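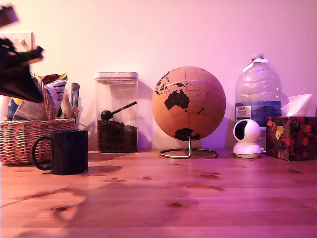

Write Down the Light: A Small Rule for Robot Testing

By Gizella Simon
11/11/2024

I want to argue for a rule so simple that my colleagues at Plernstead laughed when I first proposed it. When we report how well a robot picks up household things, we should also report the light under which it worked. A word like "indoor" is too little. I mean the color, the strength, and whether it changed during the session.

Look at a table under strong pink light. A black mug is still a black mug, and a person finds the handle with no effort. A cork globe is still a globe. But the tan of the cork and the tan of a wicker basket are no longer the colors that a vision model met in most of its training, and the clear wall of a storage container or a plastic water bottle takes on the color of the room. The shadows also become shapes on the wall and on the wood. I think it is right to test in such conditions. I only think it is wrong to mix these results with the others and publish one number.

Last April our group received a report with 1,607 grasp attempts. The success rate was good and the tables were very clean. Only in a reply to our second letter did we learn that 200 of the attempts were made under colored lamps, and that most of the failures were there. The authors did not hide it. Their form had no field for it, so they did not write it.

Hiba Chamoun, who leads the testing at Grewal, disagrees with me. Her opinion is that a form with too many fields is a form that people fill in badly. She would like to keep two fields only, the object list and the robot version, and leave everything else to a free comment. I respect this, and I have also seen forms where every box says "normal." Still, a free comment is the first thing that gets lost when the data goes from one laboratory to another.

My second request is about the objects. Many test tables are too polite: five blocks, far apart, all one color. A home has a container with a scoop lying on the coffee beans, a basket so full of snack packets that their edges cross, a tissue that stands up out of its box. If the rule book allows only easy objects, the robot will be certified for a home where no one lives.

The Flidenia draft, which our members are reading now, has one sentence about light, and it says "adequate." I have asked for this word to be removed. Adequate for whom – the person or the camera? I would replace it with a short table of lamp types and one required photo of the work area, taken before the first attempt and without correction of the colors.

It costs two minutes per session. Comments on the draft are still open, and I hope that the smaller laboratories will send theirs too.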